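How do I keep extension cords from taking over the floor around a desk?

Asked by Eglė Grigaitė

I have a table with a gray wood-grain top set up near a pillar, and the only outlets I can use are behind the pillar. So the cords run across the floor to reach the table, and I catch my foot on them most days. The floor is hard, no carpet. I rent, so no drilling. What do people use for this?

2 answers

Urmas Lapiņa
Start with what has to be on the floor at all. In my workroom I had two power strips down there when one longer one would have done. Pick the route people walk least – usually along the wall and around the base of the pillar – and run everything that way, even if you need a longer cord.

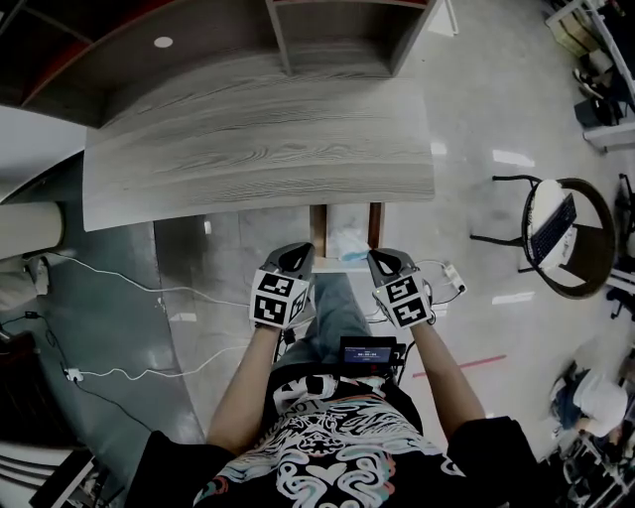
White cords on a gray floor.

Where a cord has to cross open floor, use a rubber cord cover, the low kind with sloped sides. Mine is from Paju and lies flat without glue. Measure first. I bought 11 feet and needed 17. Don't put a rug over the cords, they can heat up and you won't see damage.

For the strip itself, stick it to the underside of the table with heavy mounting tape, or use a clamp-on tray if your landlord is fussy. Then only one cord comes down to the floor. Don't plug one strip into another to get the distance.

Atif Naqvi
Just tape them down. Gaffer tape, not duct tape, duct leaves glue.

Comments

Maarja Krūmiņa: Gaffer tape left marks on my vinyl after a summer. Test a corner.

Eglė Grigaitė: Thanks, ordering a cover. The strip is going under the table.

Precious Le Roux: Does the tray fit a curved edge?

Related questions
Clamp-on cable tray for a thick tabletop
Is it safe to leave a power strip on the floor?
Getting tape residue off vinyl
Best way to label plugs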